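Hilo: Detección de tapa abierta/cerrada con la cámara en la pinza

ebalogh_l escribió:
¡Buenas! Llevo dos semanas con el módulo de percepción de Plilotska y por fin tengo algo que contar. Entrené el clasificador de estado (abierto, cerrado, a medias) con 2,975 fotogramas y en validación va de maravilla. El problema viene al pasarlo al planificador: en cuanto los dedos entran mucho en la imagen, la confianza se desploma. ¿Enmascaráis la pinza o la dejáis?

nyitrai_fan escribió:
Enmascarar, siempre. Una máscara fija y a correr. En Bunell lo tengo así desde el principio y me ahorré un montón de líos.

Etelka Juhász escribió:
Yo no estoy de acuerdo - la pinza es información. Si la tapas, la red pierde la referencia de dónde están las almohadillas respecto al objeto, y esa relación la vas a querer luego para el control. Con 1,802 fotogramas sin máscara me fue mejor que con el doble enmascarado.

nyitrai_fan escribió:
Eso depende del objeto, Etelka. Para saber si una tapa está abierta no necesitas los dedos para nada.

ebalogh_l escribió:
Probé las dos cosas anoche (¡gracias a ambos!). Con máscara sube la confianza, pero el error de pose empeora 5 mm. Voy a sacar dos cabezas de la misma red, una para cada cosa.

Etelka Juhász escribió:
¡Me encanta lo de las dos cabezas! Cuidado con el peso de cada pérdida, eso sí. Yo empezaría por la del estado congelada y soltaría la otra después de la época 59. Para la del estado buscaría rasgos que no dependan del color del aparato: en la arrocera, la placa redonda con agujeritos de la cara interior de la tapa me parece un ancla estupenda, y queda por encima de los dedos, así que la máscara ni la toca. El mantel de cuadros, en cambio, lo metería en el aumento de datos cambiando texturas, no vaya a ser que la red se aprenda la mesa.

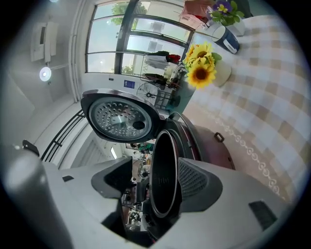
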